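Part 3: Getting the Tistitetti compost tumbler ready for its first load

Okay, you've got the legs on and the drum spins without rubbing. Now the fun part! I've put together four of these (two at my place, one for my sister, one for the school garden in Drelthorpe) and the order below is the one I've settled on. The booklet in the box does it differently and I think it's wrong about the vents, but more on that in a minute.

1. Pick the spot before you put anything in. Empty, the tumbler is easy to drag around with one hand. Loaded, forget it. I like a place that gets morning sun and some shade after lunch.

2. Check that the frame is level. If one foot sinks, slide a paver under it. Mine sits on old patio stones and hasn't budged since January.

3. Open both vents halfway. The booklet says all the way, but in my yard that dried everything out and the pile just sat there looking at me.

4. Add your browns first: shredded cardboard, dry leaves, a little straw. Fill the chamber to the second rib, which you can feel on the inside wall if you reach in.

Note: The Golob insert tray is optional. I tried it, hated cleaning it, and it now holds my seed packets.

5. Add kitchen scraps on top, up to the third rib. Chop anything bigger than your thumb. Corn cobs take forever, so I leave them out.

6. Sprinkle in two scoops of finished compost or garden soil as a starter. Close the door and push the latch until it clicks twice. One click isn't closed. (I have worn the contents of this thing, so please listen for that second click.)

Caution: Keep your fingers away from the gap between the drum and the frame when it turns. It pinches, and it pinches hard.

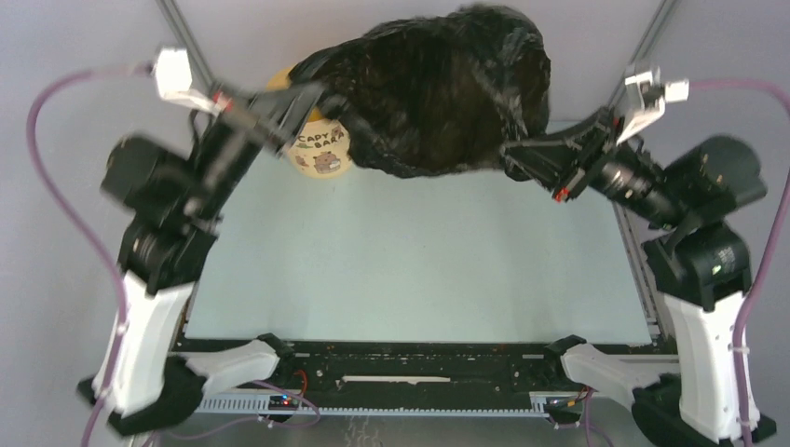

Bags and Liners

I get asked about bags all the time. Plain black plastic ones are fine for hauling leaves to the tumbler, but never leave one inside the drum. It wraps around the center bar and you'll be in there with scissors. The same goes for the "compostable" kind, at least in a drum this small.

7. Shake leaf bags out fully over a tarp and pull out twigs before loading.

8. If you're saving leaves for winter, tie the bags loosely and poke a few holes near the bottom.

Turning Schedule

9. Turn the drum five full times every three days for the first 14 days. After that, twice a week is plenty. I do mine on Saturday with my coffee and then again whenever I remember.

Note: The Dinden clip-on thermometer fits the left vent only. Vasilis Babić at the garden club keeps his at the right with a bit of wire, so there's always a way if you're stubborn!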